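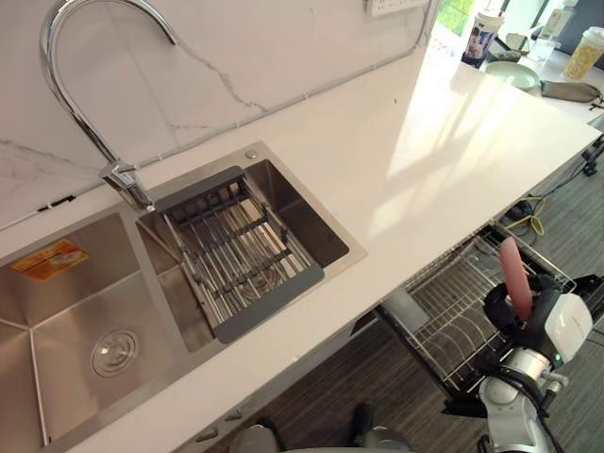

The sink end of the kitchen at Nirnari, robot's right arm over the rack

2024-08-20

Fourth week with the robot in our kitchen and I am still going in early to watch it, which my family find very funny. I want to get some of this down before it all turns ordinary, because I can feel that starting already.

So, dishes. That's the job. When the office moved into the new building we got the lovely pale worktop and the marble up the wall, and one dishwasher for 200 people, and the washing up landed on us front-of-house lot. It was never in anybody's contract. Whoever was on the late shift did it, in with the room bookings and the post and the visitor badges, and I reckon I lost almost 2 hours a day to other people's mugs. I counted it up once in the spring, for the meeting with the Brollum people, and wished I hadn't.

Tokier put the thing in at the end of July. Two arms, black grippers, a lot of cable. They told us it would be slow and it is slow! I could do a whole rack while it's making up its mind over a bowl. But I don't have to do the rack, that's what I keep coming back to. I was on the front desk all of yesterday afternoon and dealt with a proper problem (a visitor from Nørgaard booked into a room that had been double-booked since June) from start to finish, without once running off to empty the machine. I can't remember the last time I finished a thing like that in one go.

What I hadn't expected was how much I'd enjoy the fiddly side. We each got a morning's training on it and I've ended up being the one who does the notes. Where to leave things on the counter so it has a fair chance, how far the drawer has to come out, what to do when it stops. There's a page in the folder by the kettle now in my handwriting, with my own drawings of plates. 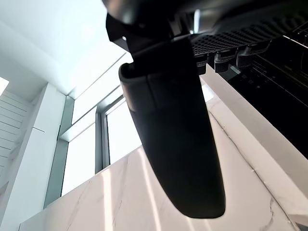
And there's a knack to it, same as with any new starter. Cups are best left well apart. Cutlery we still do ourselves. Anything with a lid needs the lid taken off first, and I've asked everyone on both floors to do that, and perhaps half of them do. I've written LIDS on a card and stood it on the shelf. We'll see.

It isn't all cheering. One of the evening cleaners asked me straight out whether her hours were going and I didn't have an answer for her. Her contract is through the agency, so it isn't even our manager who decides. I said I'd ask and I did, this morning, and was told that all 6 of the evening team are staying on the same hours until the review in September. I passed that on word for word. She said "and after September?" and of course she's right. I've put it down as a question for the review and I'm going to read it out myself if I have to. I love this machine, I do, but I'd like it to take the mugs and leave the people.

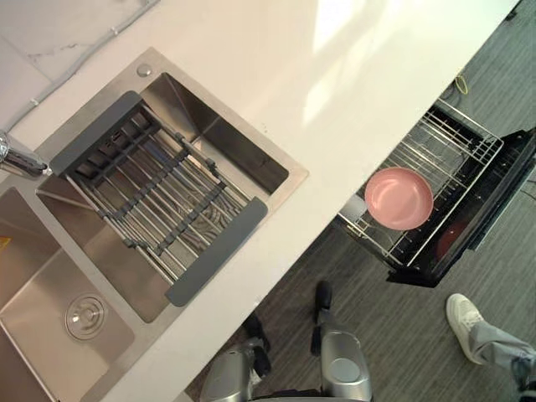 Dish drawer out, looking down from the robot's side

Other changes. People stop and chat in the kitchen now in a way they didn't. The accounts lot come down with their tea and stand well back and give it advice. Somebody cheered last week over a saucer. My back is better, too – all that bending down to the bottom drawer, I'd stopped noticing it hurt.

My shift pattern moves as well. From next week I get 4 afternoons on the desk and one on what they're calling "kitchen support", meaning me, the folder and the robot. I asked if there was a bit more money in it. They're looking at it. I've heard that before, but I did ask, and a year ago I wouldn't have.

To do tomorrow: new card for the upstairs tea point, ring Tokier about the stopping, find out who has the other key to the supplies cupboard. Bring in the old plates from home for it to practise with.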